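April, 11:40 at night

Too wound up to sleep, so I'm writing. The Trirkis comparison is finished! Same policy, same 900 demos, only the wrist views cropped differently in training, and the tight crop got 187 grasps out of 191 tries. I read the log 3 times before I let myself tell Consuelo.

She wanted to see where the leftover misses came from, so we went back through wrist views from the bench. I have a soft spot for the close ones, with the blue cartoon face and its orange cheeks gone blurry and tilted. I used to throw views like that out as useless. Now I think the blur is teaching it something — I want to test that properly before I say it out loud at Horach. 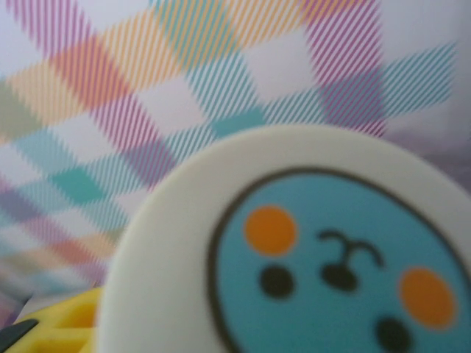
Bottles

My favorite part. Clear plastic has beaten us since the Puma days, and two bottles lying side by side is worse, with one showing the table right through it. Consuelo Tello thinks the barcodes give the policy something to hold on to. I say it's the caps. Tomorrow we mask the labels and find out, and I can't wait.
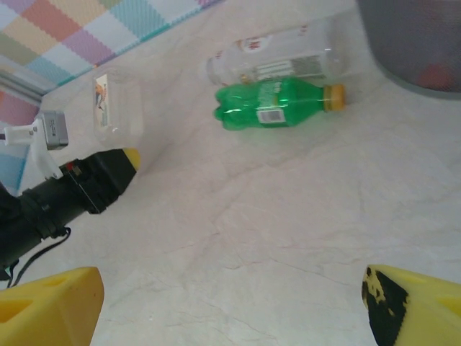
Green bottle in front, clear one behind, gripper open.

Must email Rurnero for more grip pads.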